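Subject: Re: [eating-well] Salt, bread and the 214 number
From: Venla Lappalainen
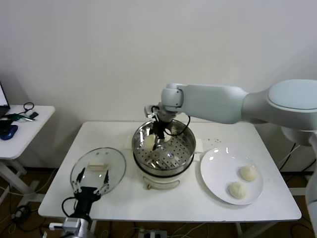 Hello all, and thank you Toshiko for getting this going again! I've been keeping an eye on salt since July, when my doctor suggested I stay under 2,000 milligrams of sodium a day, and I had no idea how much of mine came from bread. I hardly ever add salt to anything, you see, so I went along feeling very pleased with myself until I read the bag. A plain bun done in an electric steamer, sitting on one of those metal trays with the little holes, can be made at home with next to no salt in the dough, and I find I don't miss it once there's something tasty alongside (scallions, a bit of ginger, a splash of vinegar).

Toshiko Sasaki wrote:
> I looked at the Honkanen rye I buy and it has 214 mg
> of sodium a slice. I eat two at breakfast and often
> one more at night. Is that a lot? I don't want to
> give up bread altogether.

Well, 3 slices comes to a bit over 640, so it does eat up a good part of the day, but please don't give up your rye! I'd look at what goes on top first. My canned soup was over 400 a cup and I was having two cups with my toast, so the soup went and the toast stayed.

Has anyone tried baking rye with half the salt? My sister in Nirkthorpe says hers rises too fast and comes out crumbly, and I'd love to hear how others manage it before I use up good flour.

Warmly,
Venla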